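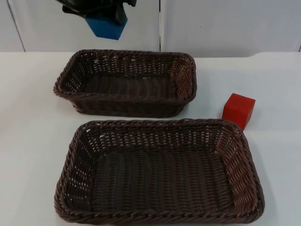
Prinus two-finger gripper, Wella mount
Item 762 - SAFETY NOTICE, please read before ordering or running

Status: on sale again. Updated 15 July 2019

Short version: units shipped before this date can let go of the part if power drops. Grip was supposed to hold on the spring. On some units it doesn't. Spring seat is too shallow, spring walks out, fingers relax, part falls.

Which ones
Serial 136 to 400. Check the plate on the side of the housing, not the box. Boxes got mixed up at Cladbridge in November, so the box number means nothing. Sorry.

What we know
First report came from Medeiros, pick and place line, small parts going into trays. E-stop pressed, arm stopped like it should, part dropped anyway. No injury. We ran the same test on our bench and got drops on returned units too. Light parts mostly stay put for a second or two and then slip, so a quick check will fool you. Wait the full minute.

What to do now
Stop using it over people, glass or anything that matters.
Hands out from under the fingers, also when the arm is off.
Do the power-off test: close on a soft block, low over the table, cut power, wait one minute. Any slip = fail.
Passed? Still send for the new seat. We have seen units pass and then fail teh next week.

Do not shim the spring yourself. One customer did, jammed the fingers shut, and we had to cut the housing open.

Repair kit
New seat, new spring, two screws, thread lock. Free for serials listed. Takes a 2.5 mm hex key and a clean bench. Kits leave Cladbridge in the order requests come in. If you would rather mail the whole gripper back, use the return form, and take your own finger pads off first, we can't promise they come back.

New stock
Anything from serial 401 up has the deep seat fitted. Tested to 1,000 power cuts with a part in the fingers, no drops.

Specs
Color: black
Fingers: two, changable pads
Mount: Wella round, four bolts
In the box: gripper, cable, bolts, paper manual (old manual says "holds on power loss", cross that line out for serials 136 to 400)

Orders and kit requests: same form, pick "762 seat" from the list. Put the serial in the notes or it sits in the pile.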